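Potside Home Help › Furniture & Fittings

What is this gray bracket on the side of my desk, and can I take it off?
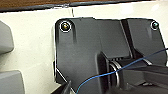
The bracket, with its two top screws

Posted by Leonilde Vieira

Hello all! I bought a secondhand desk in October, brown wood-grain top and off-white panels, and I'm very fond of it except for this dark gray plastic plate. There's a slot in it and a shiny metal ring underneath, and I have no idea what it's for. The seller had no paperwork and only remembered paying 800 for it new. I'd love to move the plate or lose it altogether — would I ruin the panel?

Dean Lightfoot
Welcome, Leonilde! I can't name the part for certain, but I'd guess the ring holds a rod or shaft of some sort, so please find out whether anything is resting on it before you touch those screws. Get down on the floor with a flashlight (I use an old cushion, my knees aren't what they were) and follow it as far as you can. If it's only a cover, use a hand screwdriver that fits snugly and go slowly, with a friend steadying the plate. Expect screw holes in the panel afterward. A little white filler hides them nicely, and I've done 4 desks that way.

Lourenço Arruda
looks like the one on my Hiler, mine was for a crank. could be wrong

Léonie Ferrand
I'd leave it alone, dear, and put a plant in front of it. Mine has had one there for years and it looks lovely!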